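Karell's quote for one teardown cell came to more than $3,093 a month. What would the buyer get for it? The arm, the gripper, and a sales rep who kept saying "payback by June." Nomness, the recycler weighing the offer, wanted to know who pays for fixtures when the next PC case is a different shape.
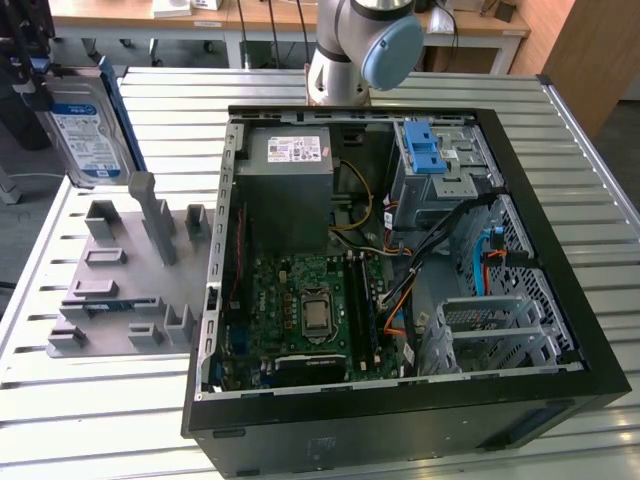
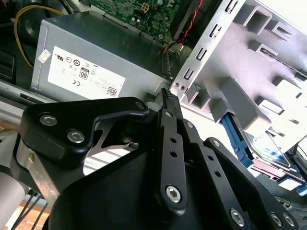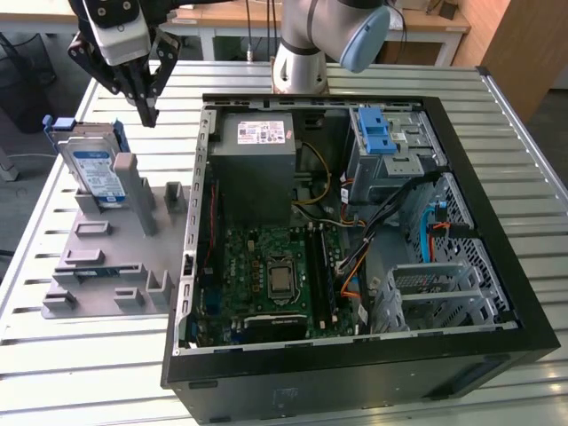
Desktop teardown with a robot arm: the opened tower from three views.

The quote had no line for fixtures - or for the hours spent redesigning them. Ask for both in writing before signing a lease.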